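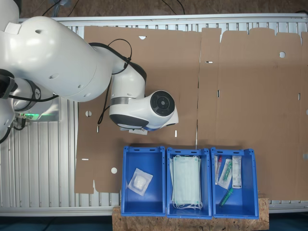

Cardboard is awkward stuff to work on. A flattened box is never quite flat, the flaps want to lift, and on a solid tabletop every crumb of paper dust ends up underneath it. The Wosent Long Platform was made for people who handle big sheets all day (box makers, packers, sign shops, theater prop rooms) and want a surface that stays out of their way. Two large sheets of flattened brown board lie side by side on it, and the white slats show through one of the round holes in the left sheet, which is a surprisingly handy thing when you're checking that a punched opening is clean all the way through. White against brown is easy on the eyes!

The top is slatted aluminum with fine parallel ridges, and we love it more every year. The ridges give the board something to rest on without grabbing it, so you can slide a sheet along with one hand and it comes with you. Dust and little offcuts drop into the grooves instead of getting trapped under your work. At the end of the day you run a soft brush along the slats, in the same direction as the ridges, and that's the cleaning done. For tape glue, use a damp cloth and a drop of dish soap. Please skip steel wool and scouring pads, they'll mark the white finish.

What people use it for

Laying out box blanks before folding. Checking flaps and fold lines against a drawing. Matching two halves of an oversized carton edge to edge before they're joined. Sorting used boxes into ones worth keeping and ones for the baler. One shop we supply cuts scenery templates and keeps the platform purely for laying out, with a separate cutting mat on top when the knives come out. (Do use a mat. The slats are tough, but a blade dragged across ridges will skip, and so will your ruler.)

Which one to get

The Jõgi is the standard height and suits most people who work standing. The Allar is the same top on a base that sits 7 inches lower, good for stacking tall cartons or working from a stool. Both come with leveling feet and the same hardware kit, and the tops swap between bases if you change your mind later.

Assembly takes 45 minutes with two people. Set the base level first, then lower the top onto it. Save the packing sheets from the crate, they make great practice blanks.

Price and delivery

Long Platform, either base: $1,222
Extra pack of 20 end caps: ask us when you order
Delivery: curbside, crated, from our Darkilau warehouse

The Jõgi is in stock now. The next batch of Allar bases arrives in January, and you can reserve one without paying a deposit. If your sheets are an unusual size, send us the length and width and we'll tell you how they'd sit on the top before you buy.

Page updated November 5, 2025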